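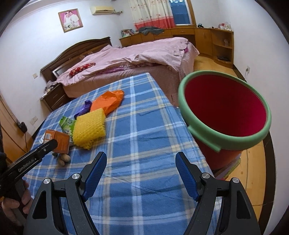
Paora Stubbs wrote to us that the fingers of his gripper stopped closing evenly after 20 sessions, and that he only noticed when a potato fell out. The steps in this section are for this fault. Please read them before you call Datport.

7. When one finger closes late

7.1 Stop the recording and put both grippers down on a soft surface.

7.2 Open the fingers fully. Look at the two blue pads from the front. They must face each other at the same height.

7.3 Close the handle slowly. If one pad arrives first, write down which side it is.

7.4 Check the screws on the finger frames. Turn each loose screw by hand with the small driver until it stops, and no more.

CAUTION: Do not use a powered driver. The thread in the frame is soft and cannot be repaired at home.

7.5 Press on each pad with your thumb. A pad that slides must be changed. Always change both pads together.

7.6 Close and open the handle 80 times with nothing in the fingers, then repeat 7.3.

Note: If the display shows code 2253 after this test, the position sensor has lost its zero. Go to section 9 – do not continue with the old calibration.

CAUTION: Keep the fingers of your other hand out of the gap during the test. A late finger can close suddenly.

Sessions recorded with this fault should be labelled "uneven grip" before you upload them.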